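Snack Corner Progress Report, October
Prepared for Jihad Saliba, Karagiannis Community Fund
From Yatziri Cortés, Brulen Study Hall

Dear Jihad,

Thank you again for your patience with us while we got settled. I promised you a proper update on the snack corner, and I'm happy to say there is a good deal to tell (more than I expected when I sat down with my coffee, so please bear with me!).

You'll remember that when your grant came through, the chips and drinks for our evening learners lived in a cupboard down the hall, and anyone who wanted something at break had to go and ask for it. Most people were too shy to ask. Your money let us buy the wire mesh rack and our opening stock, and Tülin Canpolat has been wonderful about finding the right way to lay it all out. We settled on the simplest plan, which is bottles down on the lower mesh and bags of chips up above, where the colors do the inviting.
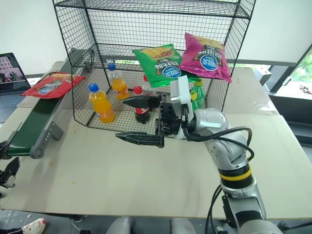

Tülin tried a few other layouts first. She had the drinks on top for one evening, and the whole thing felt heavy and a little tippy when people reached in, so down they went again. The chips gave us more trouble than the bottles did. They are slippery things and like to slide forward over the wire, and we are still deciding whether a small lip along the front would help or just get in everybody's way. Gunnlaugur Ketilsson has offered to bend one for us out of leftover wire, and I have a feeling he will do it whatever we decide.

As for the drinks, we asked the learners what they wanted and the answer was very clear: orange, cola and lemon-lime. We now keep each kind together so that a person can find their favorite without moving everyone else's. Sânziana Mihăilă tops up the rack before the Friday class, which is our busiest, with almost 40 people through the door at break.
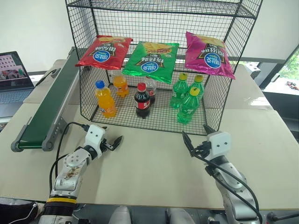 The snack rack with three bags of chips above and the orange, cola and lemon-lime drinks grouped below.

On the money side, we are within budget. The rack is paid for, and so is the first order from Driro. The second order is placed and should carry us through to the end of the term. We are also asking Aseck for a price on smaller bags, as several learners told us the present ones are a bit much for one person at a short break.

Still to do: price labels in large print, a box for empty bottles, and a decision about that front lip. I would dearly love for you to come by at break time some Friday and have a cola with us. Sânziana says she will save you one.

With warm thanks,
Yatziri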